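Local Government and Elections, handout 6
Wards, by-elections, and how a seat gets filled

Notes only, not a substitute for the reading. Bring this back next time, we'll need the Wulamthorpe bit again.

Where we'd got to

Last session: who can stand. Nomination papers, the qualifying tests (live there, work there, own or rent land there, on the register). If you missed it get the handout off someone.

This session: what happens when a councillor goes mid-term. Then counting in multi-seat wards, which half of you got wrong in the exercise.

1. Casual vacancies

A "casual vacancy" = a seat that falls empty before its term is up. Usual causes:
- resignation (in writing, to the proper officer)
- death
- disqualification (certain convictions, bankruptcy restrictions, taking a paid job with the same council)
- six months without turning up to a meeting, unless the council approved the reason before the six months ran out

Last one catches people out. Approval has to come BEFORE the period ends. Afterwards is no good, even if everyone agrees the councillor was properly ill. Seat's gone.

Changing party isn't on the list. Councillor elected for one party can cross to another the next morning and keep the seat. You may think that's wrong, plenty do, but the seat belongs to the person and the ballot paper names a person.

2. From vacancy to polling day

Two electors for the area write in asking for the seat to be filled. Then the clock starts. Working days only, so leave out weekends and bank holidays. Easter makes a mess of this, see exercise.

If the vacancy comes inside the last six months of the term, no by-election. Seat sits empty until the ordinary elections. Parish councils are different again (co-option), do not mix them up in the exam please.

3. Multi-seat wards

Ward with three seats = up to three votes each. Voters don't have to use them all. One vote on a paper with three allowed is a perfectly good paper. Four votes on it is not, whole paper is rejected.

So: total votes cast is NOT the number of people who voted. Turnout comes from ballot papers, never from adding up the candidates' totals. Most common mistake in last years scripts.

Splitting: voter gives two votes to one party and the third to somebody else, often a well-known local independent. Plumping: voter uses one vote only, to avoid helping a rival of their favourite. Both perfectly legal, both show up in the gaps between running mates.

4. Worked case: Wulamthorpe

Made-up-free zone, use the figures as they stand. Two seats, Weldu ward. Party slate came in first and third, an independent took second. Gap between second and third: 21 votes. Doubtful papers rejected: 66.

Students always jump on that. 66 is more than 21, so the rejected papers decided it?

No. Or not on that alone. Rejected for what reason? Blank papers help nobody. Over-voted papers might have leaned one way but the law doesn't let you guess. You'd need to know how many were rejected for uncertainty and what was marked on them. The count sheet gives only the total.

Recounts: a candidate or agent can ask for one. The returning officer can refuse if the request is unreasonable. No fixed margin in the rules that triggers it automaticaly. 21 in a two-seat ward would usually get you one, I'd have thought, but it is a judgement.

Exact tie for the last seat: drawing lots. Yes really. Method left to the returning officer.

5. Detitz, the neighbouring ward

Same council, very different story. One seat, by-election in December, dark by four, low turnout. Winner's majority was 208. Bigger cushion on a smaller poll.

Points to take:
- by-election turnout normally lower than at ordinary elections
- lower turnout means the party with the better list of its own supporters does well, so knocking on doors counts for more
- don't read a national swing off one ward. Don't read it off two either

Who knocks, who delivers, who stands outside the polling station: all of that is the agent's business, and the agent signs off the spending return. Leaflets must carry an imprint (printer, promoter, name and address). The Detitz leaflets were printed by Flimex, so Flimex goes on the imprint as printer along with the promoter. Leave the promoter off and it's an offence, even if the leaflet is otherwise spotless.

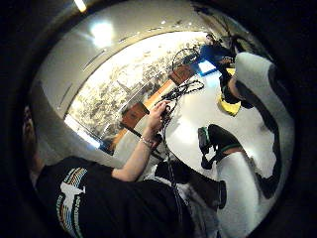
One reply to last term's version of these notes said the turnout point was unfair on by-elections: people who do vote in them tend to know exactly why they're there, and a councillor chosen by fewer, keener voters isn't a worse councillor. Fair enough. Use it in an essay if you like, but back it up with something.

6. Exercise

a) Draw up a timetable for a by-election where the written request arrives just before Easter. Working days only.
b) A ward has three seats. A voter marks one cross. Valid? Explain in under 50 words.
c) Using Weldu, say what extra information you'd want before advising the third-placed candidate to ask for a recount.
d) Councillor misses six months, council approves the absence a week later. What is the position?

Answers to c) in note form is fine. Rest in full sentences.

Next time: boundary reviews. Read the chapter first, it's dull but short.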